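Grounds and Estates Forum
Equipment and Procurement
Thread: Autonomous path sweeper and verge mower, purchase or lease?

UlleSimkus_Estates
Posted 3 June 2020

Colleagues,

I am preparing the equipment plan for Wedura Park and would welcome advice from members who have bought autonomous ground vehicles. The proposal is for one driverless unit with a sweeping head and a mowing deck, which would patrol the paths and keep the verges down. The specification asks for 2 hours of work on one charge and a storage footprint that fits our existing shed.

Two suppliers have replied. Humalum offers outright purchase with a service contract. Rukura offers a lease which includes software and annual inspection, but not tyres, brushes or blades. Over the full term the lease is 19 per cent dearer than the purchase.

I should be grateful for views on which arrangement is easier to defend at audit, and on any costs which the quotations are likely to have left out.

Ülle Šimkus

g_pathak
Posted in reply to UlleSimkus_Estates

We went through this exercise in March. My advice is to purchase. Our finance office treated the lease as a revenue commitment, and it had to be approved afresh each year. A purchased unit sits on the asset register and is left alone.

As to missing costs, please check the following with both firms:
Site survey and mapping
Charging point, including the electrician
Signs at the entrances
Replacement batteries
Staff time for the first season

The last of these was our largest error. We had allowed nothing for it.

Gaurav Pathak

Hiebert_T
Posted in reply to g_pathak

I must disagree with Mr Pathak on purchase. The machines are changing quickly, and a unit bought now may not be supported by the time its second battery is due. Our own first machine, from Sandhu, was in good mechanical order when the maker withdrew the navigation software. It has been in store ever since and still appears on the register he speaks of.

A lease at a higher price moves that risk to the supplier. I would accept the difference, provided that the contract states what happens if the software is withdrawn.

Trevor Hiebert

g_pathak
Posted in reply to Hiebert_T

Mr Hiebert's experience is unfortunate, but it is an argument for a support clause in the purchase contract. Ours requires the supplier to give notice and to hand over the site maps in a usable form. The clause cost us nothing to request.

AMacLeod
Posted in reply to UlleSimkus_Estates

May I ask what the paths are made of, and how clearly they are edged? Both quotations will assume a firm surface with a definite border unless you tell the firms otherwise. We budgeted for 33 marker posts after the survey, none of which had been in the original price.

Annick MacLeod

UlleSimkus_Estates
Posted in reply to AMacLeod

Thank you. The section of path proposed for the trial runs towards the large willow. There is no kerb, and the paving simply blends into the grass. The verge on the left slopes down and is thin, with dry patches and some bare earth. There is a bench on the right-hand side. The trial section measures 200 metres.
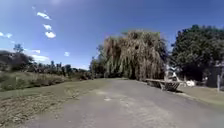
Site conditions and survey

AMacLeod
Posted in reply to UlleSimkus_Estates

I would send that view to both firms before they revise their prices. Three matters occur to me.

First, a soft edge such as yours is difficult for a unit that follows a border by camera. Ask whether the price includes satellite positioning with a fixed base station, and whether the signal holds up beneath the trees.

Secondly, please have the left verge assessed for slope. Where the ground is already bare I should also wish to know the weight of the machine, as repeated passes may make matters worse.

Thirdly, hanging branches. A willow of that size will need to be kept clear of the route, or the unit may read the foliage as an obstacle and stop. Pruning belongs in the budget.

Sheldon_Fehr
Posted in reply to AMacLeod

I agree on the first two points. On the third, our unit can be given a turning point on the map well short of any tree, and we have had no need of extra pruning. The willow could be left as it is.

I would raise a different question, namely whether one machine should do both jobs. The pale, dusty patches on the path are work for a sweeper. The verge is already short and may require very little mowing in a dry year. A sweeper alone would cost less, and the slope would no longer be a concern.

Sheldon Fehr

Hiebert_T
Posted in reply to Sheldon_Fehr

A combined unit is still the better value if the right-hand strip, which looks greener, is to be cut all season. I would ask for both prices.

UlleSimkus_Estates
Posted in reply to Sheldon_Fehr

I am obliged to all who have replied. I shall ask Humalum and Rukura to quote again on two bases, sweeping only and combined, with survey, positioning and edge marking shown as separate lines. The support clause will be put to both.

Mr Pathak, would you be willing to share the wording of yours?

g_pathak
Posted in reply to UlleSimkus_Estates

Certainly. I shall send it by private message once our legal office has agreed.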